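Two hours at the Comero open house in Grustuncombe

We drove over to Grustuncombe in June for the open house at Comero, the company that makes the white painted desks and drawer units a lot of people around here have in a back bedroom. My husband came along because we need storage for the small room upstairs, and I came along because I like seeing how things are put together. These are my notes, written up the same evening.

Parking is on the grass behind the mill. There was a sign at the road but it faced the wrong way if you come from the south, and we went past it and had to turn at the feed store. Doors opened at nine. Get there early if you want the shop floor tour, which goes out in small groups and fills up.

You sign in at a table just inside the loading door and get a sticker with your name on it. Coffee was in the old boiler room. It was free and fairly weak.

The shop floor

Our group was taken around by Svenja Hollenstein, who has been in charge of the drawer line since the company moved into the mill. She talks fast and you need to stay near the front to hear her over the fans.

The boards come in already cut to width and are trimmed to length at the first station. From there the drawer sides go to the jointing bench and the fronts go to the spray booth. We could look into the booth through a window but could not go in. Every front gets two coats and is sanded by hand after the first. The drying racks take up most of the long wall, and on the morning we were there they were nearly full.

The runners are bought in from a supplier called Doležal. Comero tried making a waxed wooden runner of its own some years back and gave it up after complaints in damp weather. Svenja passed around one of the old ones and one of the new ones. The new one is heavier than it looks.

At the far end is the test rig, which opens and shuts a loaded drawer 3,075 times before a new model is approved. I asked why that number and she said it was set by the man who built the rig and it has stayed that way. A drawer was running while we stood there. It makes a dull knock at the end of each pull, and the woman who works next to it wears ear protection.

The shop turns out about 700 drawers in a normal month. That was fewer than my husband expected and more than I did.

The furnished rooms

After the shop floor you go up an outside stair to the second story, where the desks are set up in rooms so people can see them in use. I spent longer up here than anywhere else. The rooms have the original red brick on some sides and plain white walls on others, and the windows look out into the trees. It is a pleasant place to work, I would think, though it must be cold in January.

The part I had come for was the session on drawers, and in particular what to do with cloth in them: jeans, towels, sweaters, anything bulky that ends up pushed in a drawer by the desk when the dresser is full. We have exactly this problem at home. Comero's position is that a deep bottom drawer can take clothing if the cloth stays below the top of the drawer sides and off the front edge. Anything draped over the front will stop it from closing, and a loose strap can work its way out and get caught.
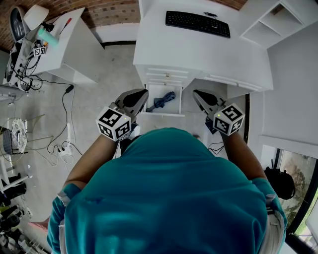
For folding, the method they teach is the ordinary one. Lay the piece flat, smooth it with your hands, fold it in half the long way, then fold from the bottom up until it is a little narrower than the drawer is deep. Set it in on its edge so you can see each piece from above. I had always stacked mine flat and then dug through the pile. We were given old towels and allowed to try it. Mine came out too tall twice and fit on the third try.

A man in our group asked about putting a liner in the bottom. They sell one called Dridura, a thin gray mat that you cut with scissors. It keeps the cloth from sliding to the back when you pull the drawer open. We bought a roll. I have put it in two drawers so far and it lies flat, but it had a strong smell for the first evening, so I would air it out before putting clothes on it.

I also asked about the small metal knobs. I find that knobs of this size catch on a pocket when you walk past, and I wondered if the desks could be ordered with a cut-out grip instead. They can, for an extra charge, but only on the wide drawer under the desktop. The stacked drawers at the side come with knobs and that is that. You could change them yourself, since it is one screw from the inside.

The wall units with open compartments are sold separately from the desks. The screws supplied are meant for a wood stud wall. If you have brick you need to buy your own anchors. My husband wrote this down, as we have brick on the chimney side.

Prices and the seconds room

The seconds room is on the ground floor next to the exit. It had mostly single drawer fronts, a few tops with a chipped corner, and three complete desks with marks in the paint. One of these was 766 dollars, and the same desk in perfect condition is listed at 1,000. The mark was on the back panel, which would be against the wall in our house. Another couple was already measuring it. When we came back from getting our own tape out of the car it had a sold tag on it.

We put our names down for the next one. There is a list on a clipboard by the door. You leave a phone number and the model you want, and they call in order. The person at the desk guessed six weeks but would not promise it.

Delivery is free inside the county and they will carry the pieces upstairs if the stairs are wide enough. Ours have a turn in them, so we were told to measure the turn at its tightest point and call with the number. The side drawers come already assembled. The desktop and legs do not.

A few practical things

The outside stair is steep and has a rail on one side only. There is a freight elevator, and anybody who asks can use it, but it was not marked and I only learned of it when we were leaving.

Bring your measurements. We had the width of the room and had forgotten the height of the window sill, and that turned out to matter for the wall unit.

Restrooms are across the yard. Lunch was a truck with sandwiches, cash only. We had the egg ones and ate them on the wall by the river, then went back in for another look at the corner desk. It is four inches deeper than the one in the catalog drawing. I would ask about that before ordering.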